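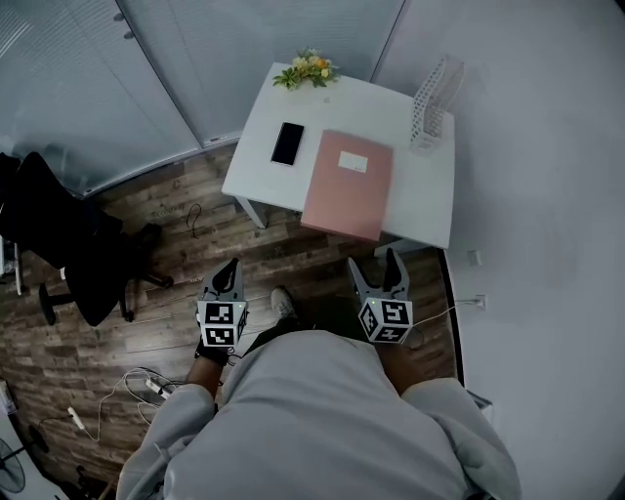 Wovholm Household Wiki – Desk and Storage Team

A magazine file, also called a file holder, is an open-topped container that keeps papers, folders and thin booklets upright on a desk or shelf. Most have slanted sides, high at the back and low at the front, so that a folder can be gripped by its corner and pulled out.

Files are made of cardboard, plastic, wood or metal. Perforated mesh types, such as the white one at the back corner of the desk, weigh little and collect less dust inside. The Clukside survey of home offices looked at 2,858 desks and found a file holder on 707 of them, most often in a rear corner.

Folders in daily use tend to lie flat on the desktop, as the pink one does, and go back into the file at the end of the day. A folder left over the front edge is easily knocked to the floor – the Ross guide to small desks advises keeping the front edge clear. A small label near the top can still be read when the folder stands in its holder.

Phones and small decorations, including artificial flowers, usually share the remaining surface. The Trondance pattern file, sold in flat-packed form, is 29 cm high at the back.

See also: Desk tray; Ring binder; Office chair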